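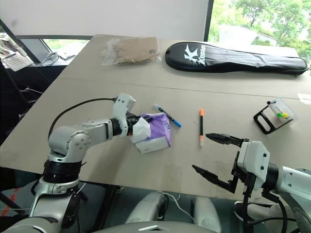 How often should I clear my desk?

Once at the end of every working day, and a longer go at it once a month. The daily one takes me less time than making tea. The monthly one is where I open the drawer and face up to whatever I shoved in there.

What do you mean by "clear"? Do you mean bare?

Gosh, no. I tried bare for most of January and spent the whole month getting up to fetch things. I mean that everything on the top has a spot it goes back to, and the stuff that belongs in the kitchen goes back to the kitchen. Mine keeps tissues, a couple of markers and a little stand for small bits. That's plenty for me.

Do the tissues really need to be on the desk?

They do if you have my nose! I keep the box over to one side, where I can pull one out without looking. A few of you have asked about leaving the plastic wrap on a tissue box. I'm a peeler, personally. It crinkles every time you touch it and it collects dust in the creases. But my brother-in-law leaves his on until the box is empty and he's a perfectly nice man.

How do you store markers, flat or standing up?

Flat, if they're the ordinary kind with one tip. Stand them with the tip up and the ink tends to settle away from it, and then you're scribbling on the back of an envelope trying to wake the thing up. I do leave one or two lying out on the tabletop while I'm working, and they go in the tray at night. Check the caps. I press every one until I hear it click — I've lost a good orange to laziness more than once.

How many colors should I keep out?

As many as you use in a week. I used to have a Genent set of 48 in a big tin, and I loved that tin, and I used blue and black. The rest live on a shelf in the closet now and come out for birthday cards.

What goes in a clear case, and what goes in a drawer?

My rule is that if it's tiny and I'd forget I owned it, it goes in something clear. Paper clips, flags, spare erasers, those little sticky dots. A case you can see through, leaned up in a stand where it faces you, saves an awful lot of rummaging. Drawers are for things with a shape you'd know in the dark, like scissors (careful) or a stapler.

Which stand do you have?

I've had two. The Drernholm was handsome but too upright, so anything slim fell forward. The one I use now is a Yordanov with a bit of a backward tilt, and things stay put in it. Gualtiero Vitale wrote in to say he uses an old cookbook holder for the same job, and I'm annoyed I didn't think of it.

What about scraps of paper?

Ugh. Scraps are my weak spot. They drift to the edge of the desk and sit there for weeks. What works for me is one notebook, and at the end of the day anything on a loose scrap either gets copied in or gets tossed. Phone numbers go straight into the phone.

How do you clean a light-colored desktop?

Damp cloth, drop of dish soap, dry cloth after. Marker on the surface is a different story. Try a little rubbing alcohol on a cotton ball, in a back corner first in case it dulls the finish, and wipe — don't scrub. My desk has a faint green line by the left side from a permanent marker, and I've given up on it.

Can I send you a question?

Please do! The form is at the bottom of the contact page. I read them in the evening, usually after eight, and I add the good ones here when I get a minute.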